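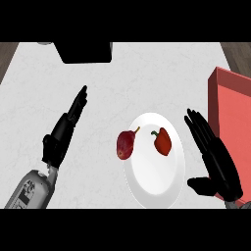 Two-Arm Build FAQ

Posted Jan 13, 2025 by Clémence Marty

I get the same handful of emails about the Jemero build every week, so I'm putting my answers in one place. If yours isn't here, write to me and I'll add it when I get a minute.

What is Jemero, anyway?

It's my two-armed tabletop robot, or really two arms and two hands that share one computer and argue over it. I started it in September in my spare bedroom and moved it to the Kozma workshop when the bedroom got too crowded to sleep in. The goal is boring kitchen stuff: pick up fruit and vegetables, put them where they belong, don't bruise anything.

Do you test everything on the real hardware?

Oh no, not anymore! I do the first pass in simulation — table, plate, produce, both arms — and only move over when a routine stops doing silly things. I broke a finger joint on the real left hand the first week by driving it straight into the table, and that cured me of skipping the sim.

Why hands with fingers? Wouldn't a simple gripper be easier?

Much easier. Osvaldo Rocha has been telling me so since the start and he's probably right. But I wanted to learn how to control fingers, and a pear is a weird enough shape that I think they'll earn their keep.

Why a pear and a bell pepper?

They're both awkward in different ways. A pear is heavy at one end and wants to roll, and a pepper has all those lobes, so a grasp that looks fine on one side slides off on the other. Also I like peppers. The plate rim makes it harder too, and I spent a whole weekend on fingertips catching the edge.

How many practice runs does it take?

I do batches of 1000 in the sim and leave them going overnight. My last pepper batch came out at almost 80 percent, and I was so pleased I called my sister. The pear is worse. Ask me again in spring.

Do both arms work at the same time?

They can, but for now I let one move while the other holds still. I had them both going for a while and they kept reaching for the same spot. Szabolcs Kelemen is helping me write something that hands out turns, and we're calling it Closus until one of us thinks of a better name.

Can I come see it?

Sure, if you're a Kozma member or come with one. I'm usually there until 9 in the evening. Please don't lean on the bench, the arms are bolted to it and I have to recalibrate every time.

Will you share the code?

Yes, once I've cleaned it up. Right now half the variables are named after soup. Margit Kerekes has offered to go through it with me and I've said yes before she can change her mind.

Contact: use the message form | © 2025 Clémence Marty | Back to top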